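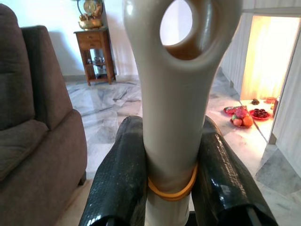 November, evening. Boiler pressure, continued

Gauge read 0.4 bar low again at the 6:30 check. Topped up through the filling loop and closed both valves by hand. Radiators bled in the usual order, ground floor first. The back bedroom gave air for 22 seconds, then water. The landing gave none.

I have now logged 136 readings on the Katska unit. The drop is steady overnight and nearly flat by day, when the pump runs less. That points to the expansion vessel more than a leak. No damp at any joint I can reach – the run under the hall floor remains unchecked.

Sheldon Marchand called at 4. He thinks the pressure relief valve is passing. I taped a freezer bag over the outside discharge pipe to test this and will look at it before breakfast. If the bag is dry, the vessel gets recharged. Reltach want 2 weeks for a new one, so I would prefer a recharge to hold.

Dalia asked for the heat to stay on until ten. Agreed. Thermostat set to 66, clock moved back one hour – it had been wrong since the time change.

Next reading at 6:30 a.m., system cold.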